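Sorting the small parts, and brown paper on the table

May 28, 2022

I have gone over to doing all my sorting on a sheet of brown paper, with a tray in the middle and a bin on either side.
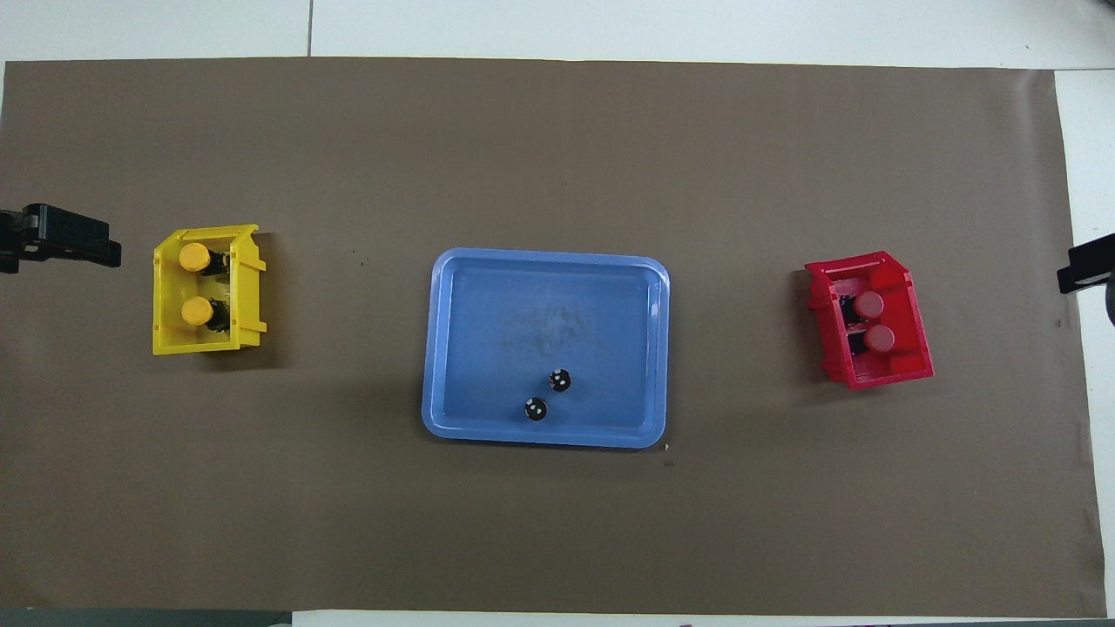
Lech Tokarz wrote in under the last post to say that paper is a waste of time and he just uses an old bath towel, as nothing rolls on a towel. I tried a towel for most of the winter. He is right that nothing rolls, but small things sink into it and I kept finding them in the airing cupboard. Paper stays flatter, and when it gets tatty I fold it in and put it out with the recycling.

The paper came on a roll from Calell. I cut off enough to cover most of the table and leave a bit of the white showing round the outside. It doesn't need taping down. The edge curls a bit but it settles if you leave something on it overnight.

The bins are the open-fronted sort that you would normally hang on a wall rail. I bought them for the garage and never put the rail up. Yellow caps go in the yellow bin and red caps go in the red one. I did try labels first, but they came off, and the colours do the same job with less bother. The blue tray is for whatever I haven't dealt with yet. At the moment it has two little black round pieces with white speckles in it.

I did look at a proper sorting set from Linevex before settling on this. It had 40 compartments and a lid. Heather Menzies has the same set and lent it to me for a fortnight. I filled 17 of the compartments and forgot what was in most of them, so back it went. Fewer places to put things suits me better.

A few notes for anyone doing the same.

Lay the bins on their backs if they are going on a table. Standing up, the front is too low and things slide out when you knock the table leg.

Use a tray with a raised rim. I had a flat one before and it was no good.

Wash the tray now and then. Warm water and washing-up liquid will do. Mine has a cloudy smudge on the bottom and I have stopped trying to get it off.

Don't buy the paper in single sheets. The roll was 50 metres and I have hardly made a dent in it.

Next job is the drawer under the window, which has everything in it from fuses to curtain hooks. I would like it finished before September, when the table is needed for other things.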